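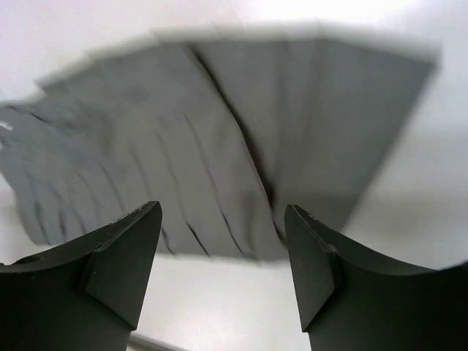

Saltar al contenido

Inicio | Manuales | Índice del curso | Glosario | Descargas | Contacto

Capítulo 7
El tejido a dos agujas: fibra, hilo y muestra

Este capítulo abre la segunda parte del manual. En la primera se trataron los telares de marco y de peine; a partir de aquí se trabaja con agujas y con un solo hilo continuo. El cambio es mayor de lo que parece a quien viene del telar. Una tela de calada se forma con dos sistemas de hilos, urdimbre y trama, que se cruzan en ángulo recto. Un tejido de punto se forma con bucles enlazados entre sí, y por eso cede en todas las direcciones, se enrolla por los bordes y se deshace si se tira del extremo suelto.

Al terminar el capítulo, el alumno debería poder leer la etiqueta de un ovillo, elegir agujas para un hilo determinado, tejer y medir una muestra y calcular a partir de ella los puntos de una prenda sencilla. Los aumentos, las menguas y el remate se dejan para el capítulo siguiente.

7.1 La malla y sus partes

La unidad del tejido de punto es la malla. Tiene una cabeza, dos piernas y dos pies, y cada cabeza sujeta los pies de la malla superior. Las mallas de una misma línea horizontal forman una pasada; las de una misma línea vertical, una columna. En los patrones españoles «pasada» alterna con «vuelta», y en los de varios países americanos se encuentra «carrera» o «hilera». En este manual se usa «pasada» para el tejido de ida y «vuelta» para el circular.

Cuando la malla se mira por el derecho se ven las dos piernas en forma de V. Por el revés se ve la cabeza, una pequeña onda horizontal. El punto del derecho y el punto del revés son, por tanto, la misma malla vista por caras distintas. Conviene comprobarlo con las agujas en la mano antes de seguir: se montan veinte puntos, se tejen diez pasadas en punto jersey y se da la vuelta a la labor.

El punto bobo se obtiene tejiendo todas las pasadas del derecho. Es más grueso que el jersey, queda plano y tiene las dos caras iguales. También es más corto: para alcanzar la misma altura hacen falta más pasadas, lo que se nota en el gasto de hilo.

7.2 Lectura de la etiqueta

La etiqueta de un ovillo suele indicar composición, peso, longitud, calibre de aguja recomendado, número de tinte e instrucciones de lavado. El dato más útil para comparar hilos es la relación entre longitud y peso. Dos ovillos del mismo peso pueden tener grosores muy distintos, y el que más metros da es el más fino.

En los ejercicios de esta parte se usan dos hilos. El primero, Badawi, es una lana peinada de cuatro cabos, en madejas de 100 gramos y 197 metros. El segundo, Plenix, es una mezcla de algodón y acrílico de torsión floja que se abre con facilidad si la punta de la aguja es muy afilada. Quien no los encuentre puede sustituirlos por otros de grosor semejante, siempre que repita la muestra.

El número de tinte debe ser el mismo en todos los ovillos de una prenda. Si no hay bastantes de una sola partida, se alternan dos ovillos cada dos pasadas. Lahcen Tawfik, tintorero de madejas durante muchos años, recomendaba hacerlo siempre con el hilo teñido a mano, aunque la partida coincidiera.

7.3 La muestra de tensión

La muestra es un cuadrado de tejido que se hace con el hilo, las agujas y el punto de la labor definitiva. Debe medir al menos 15 centímetros de lado, para poder contar en el centro, lejos de los bordes. Se lava como se vaya a lavar la prenda, se deja secar en plano sin estirarla y se mide después.

Para medir se coloca una regla rígida sobre el tejido y se cuentan los puntos comprendidos en 10 centímetros. Los medios puntos también se cuentan. Se repite en otro lugar de la muestra y se hace la media. Con las pasadas se procede igual, en vertical.

Si salen más puntos que los indicados en el patrón, el tejido está apretado y se prueba con una aguja más gruesa. Si salen menos, con una más fina. No da buen resultado intentar tejer más flojo o más fuerte a propósito: a las pocas pasadas la mano vuelve a su tensión habitual.

Ejemplo resuelto. Una muestra en punto jersey da 20 puntos y 28 pasadas en 10 centímetros. Se quiere tejer una manta pequeña de 90 centímetros de ancho.

20 puntos ÷ 10 cm = 2 puntos por centímetro
2 × 90 = 180 puntos

A esa cifra se le suman los puntos de orillo, uno a cada lado: 182 puntos en total.

Usamos cookies propias y de terceros para mejorar la navegación. Aceptar | Rechazar | Configurar

7.4 Material necesario para el capítulo

Agujas rectas de 4 y de 4,5 milímetros, una madeja de cada hilo, regla, aguja lanera de punta roma, tijeras, alfileres inoxidables y un cuaderno para anotar las muestras. En el cuaderno se apunta, junto a cada una, el hilo, el calibre, los puntos y las pasadas antes y después del lavado.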